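Surkier to restart table making in Stolluldale this July
6 April 2025
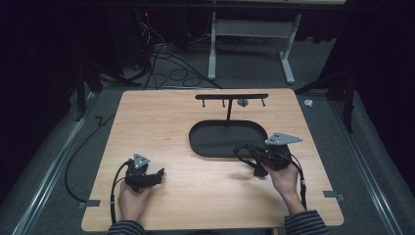
A light wood tabletop with rounded corners. Tabletops will be the main work at the Stolluldale plant.

Furniture maker Surkier will start building tables again at its Stolluldale plant in July, the company said in a statement. The plant has been used only for storage since the firm moved its assembly work to the coast.

The first job is an order for 820 classroom and study tables, to be delivered to schools and public libraries across the valley before the fall term. Surkier said it expects to employ 100 people at the site once both production lines are running. Hiring for the first line opens this month.

The tables belong to a range called Varkari, which Surkier has sold to offices for several years. The version for schools has a solid birch top, rounded corners and a steel frame that can be taken apart with one wrench. It will come in three heights.

"Schools asked us for a table they could fix on their own," said Tullio Fabbri, who runs the Stolluldale plant. "A leg gets bent, you order a leg. At the moment most of them have to throw out the whole thing, or it sits in a hallway until summer."

Fabbri worked at the plant before the assembly line was moved and stayed on to manage the warehouse. He said a good part of the old equipment is still in the building, including the panel saws and the larger of the two presses. The smaller press was sold and will not be replaced. New sanding machines and a dust collection system are on order, and the roof over the finishing room is being repaired now.

The wood will come from the Stojanović sawmill, at the upper end of the valley. The mill has cut birch for flooring and firewood for most of its history, and selling furniture-grade boards is a newer line of business for it. Under the supply deal, Stojanović will dry the boards in its own kilns and truck them down already planed on two sides.

Surkier did not say what it is paying for the wood. It said the price is fixed for the length of the school order and will be reviewed after that.

Birch is common on the north-facing slopes above Stolluldale, but much of it has gone to low-value uses. The trees tend to be narrow, and wide boards are hard to get from them. The Varkari top gets around this by using strips glued edge to edge. The strips can be cut from smaller logs, and boards with a knot or a dark streak can be trimmed and used in a different part of the panel.

Sólveig Hjaltadóttir, the designer of the Varkari range, said the school table went through several changes before the order was signed. The first drawings had square corners, and teachers who saw them asked for a rounder shape. The edge was also made thicker so that it would hold up when tables are pushed against each other or carried through doors.

"A table in a classroom gets moved all the time, and it gets moved by kids," Hjaltadóttir said. "The edges take most of the damage. We spent more time on the edge than on anything else."

The tops will have a hard wax oil finish in place of lacquer. Hjaltadóttir said oil marks more easily but can be touched up in one spot, while a lacquered top usually has to be stripped all the way across. Each school will get a repair kit with oil, sanding pads and a printed guide. The kit covers small scratches and ink stains. Deep cuts and burns will have to go back to the plant.

Some school staff had asked for a laminate top, which costs less and can be cleaned with stronger products. Surkier said it will still sell laminate tables from its regular catalog, but they are not part of this order and will not be made in Stolluldale.

Work at the plant will start with one line running a single day shift. The second line is planned for the winter, after the school order has gone out, and will make office tables and a small number of benches. The company said the start date for the second line depends on sales and has not been set.

Jobs on the first line include machine operators, gluing and pressing, sanding, finishing, packing and maintenance. Surkier said no experience with wood is needed for packing and sanding jobs, and that training for the other posts will be paid. People who worked at the plant in the past are being invited to apply but will go through the same process as everyone else.

Fabbri said he has already heard from several former coworkers. Others have retired or found jobs elsewhere and are not likely to return.

"We lost people who could look at a board and tell you which way it was going to bend," he said. "A few of them have told me they'd come in and teach for a while. I'm going to hold them to it."

Parking and truck traffic were the main concerns when the company presented its plans to residents at the school gym. The plant stands at the bottom of Mill Road, which narrows at the old bridge, and larger trucks have to swing into the oncoming lane to make the turn. Surkier said lumber deliveries will be made in the morning after school buses have passed through, and that finished tables will leave by the lower gate, which connects directly to the highway.

Residents also asked about noise. The saws will be in the center of the building, and the doors on the river side will be kept closed while they are running. The new dust collectors will be placed on the highway side. The company said it would measure sound levels at the nearest houses during the first weeks of production and post the results at the front gate.

Sawdust and offcuts will be burned in the plant's own boiler, which heats the building and the drying room next to the finishing area. Offcuts that are too large for the boiler will be offered for sale from the loading dock, as they were in the past. Prices and pickup times will be announced later.

The school tables will replace furniture of very different ages. Some classrooms in the valley still have fixed desks with a lift-up lid, and others use folding tables bought as a short-term measure. Schools will be served first, starting with the ones farthest from the highway, where delivery is hardest once the weather turns. Libraries will follow.

Old tables will be picked up on the same trip. Those in good condition will be passed on to clubs and meeting halls that ask for them. Requests should be made through the school or library that now has the furniture, and groups will need to arrange their own transport from there. Steel frames from tables that cannot be used again will go for scrap.

The Stojanović mill said the deal will let it run its kilns all year. It now shuts them down in the warmest months, when demand for firewood is low. The mill is buying birch logs from private landowners in the valley and has put its requirements for length and thickness on the notice board at its office. Logs must be straight and freshly cut, and they are paid for by volume after they have been measured at the mill. Landowners are asked to call before bringing in a load.

Job applications for the Surkier plant can be handed in at the gatehouse on Mill Road or sent by mail. Forms are also available at the Stolluldale library. Interviews will be held at the plant, and the company said applicants will be told the result in writing.

A finished table in the tallest size has been placed in the library reading room, where visitors can try it out. The two lower heights will be added when samples are ready.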